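홈 | 기관 소개 | 리그 안내 | 심판·지도자 | 시설 대관 | 공지사항 | 오시는 길

기관 소개

플론다드게이트(Plondadgate) 생활크리켓협회는 릴트사이드(Liltside) 지역의 성인 및 유소년 동호인 크리켓을 운영·지원하는 비영리 단체입니다. 본 협회는 지역 리그의 주관, 심판과 기록원의 양성, 공용 구장의 관리, 학교 연계 보급 사업을 주요 업무로 하고 있습니다. 현재 등록 선수는 446명이며, 39개 팀이 여섯 개 디비전에 나뉘어 정규 시즌에 참가하고 있습니다.

본 협회의 리그는 주말 40오버 경기를 기본으로 하며, 평일 저녁에는 20오버 경기를 별도로 편성합니다. 디비전 간 승강은 매 시즌 최종 순위에 따라 결정되고, 우천으로 취소된 경기는 양 팀에 동일한 승점을 부여합니다. 세부 사항은 리그 운영 규정을 따릅니다.

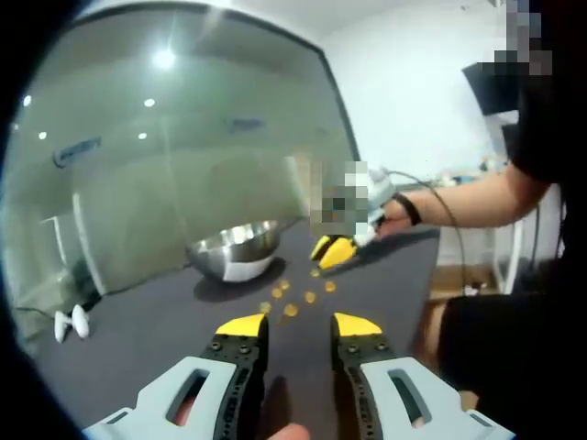 선수 등록은 소속 팀을 통하여 일괄 접수합니다. 시즌 중 이적은 한 차례에 한하여 허용되며, 이적 선수는 승인일 다음 라운드부터 출전할 수 있습니다. 만 16세 미만 선수가 성인 경기에 출전하고자 하는 경우에는 보호자 동의서와 지도자 확인서를 함께 제출하여야 하고, 타격 및 근접 수비 시 헬멧을 반드시 착용하여야 합니다.

심판 및 기록원 양성

협회는 매년 11월부터 비시즌 교육 과정을 개설합니다. 심판 과정은 경기 규칙, 수신호, 경기장 및 기상 조건의 판단, 분쟁 처리 절차로 구성되며, 기록원 과정은 수기 기록지 작성과 기록 프로그램 '벨레이(Belay)'의 사용법을 함께 다룹니다. 과정을 수료한 회원은 하위 디비전 경기에서 선임 심판과 동반 배정되는 수습 기간을 거쳐 정식 명단에 등재됩니다.

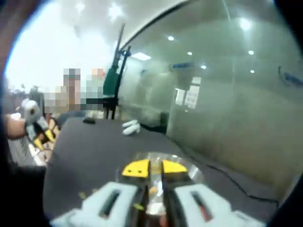
짙은 회색 탁자 위에 나란히 놓인 흰색 원통형 물체 두 개

유소년 보급 사업 '마리코(Marico)'

마리코는 크리켓을 처음 접하는 초등학생을 대상으로 하는 학교 방문형 프로그램입니다. 연식 공과 플라스틱 배트를 사용하며, 한 학급을 소규모 조로 나누어 모든 학생이 타격, 투구, 수비를 고르게 경험하도록 편성합니다. 참가 학교에는 용구 일체를 무상으로 대여하고, 담당 교사를 위한 지도 안내서를 제공합니다. 지난 시즌 이 사업에 참가한 학생은 456명입니다.
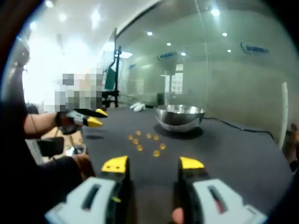
수비 배치는 마리코 과정에서 학생들이 가장 어려워하는 단원입니다. 각 위치의 명칭이 생소하고, 타자의 좌우에 따라 배치가 달라지기 때문입니다. 이에 협회는 운동장에 나가기 전 실내에서 위치 개념을 먼저 익히도록 권장하고 있습니다. 사진 속 탁자에 느슨한 고리 모양으로 모여 있는 호박색 작은 알갱이 여덟 개처럼, 둥글고 작은 물건이면 무엇이든 야수의 위치를 나타내는 말로 쓸 수 있습니다. 학생들은 말을 옮기며 간격을 비교한 뒤 같은 배치를 운동장에서 직접 수행합니다.

시설 및 운영

협회가 관리하는 공용 구장은 릴트사이드 운동장 내에 있으며, 잔디 피치와 인조 피치를 함께 갖추고 있습니다. 정규 리그 경기가 우선 배정되고, 잔여 시간은 회원 팀의 훈련과 학교 행사에 개방됩니다. 대관 신청은 사용 예정일 2주 전까지 사무국에 서면 또는 전자우편으로 제출하여 주시기 바랍니다.

협회의 재정은 팀 등록비, 대관 수입 및 후원금으로 충당하며, 연간 결산서는 정기총회 승인 후 공지사항에 게시합니다.

최종 수정일: 2024-02-13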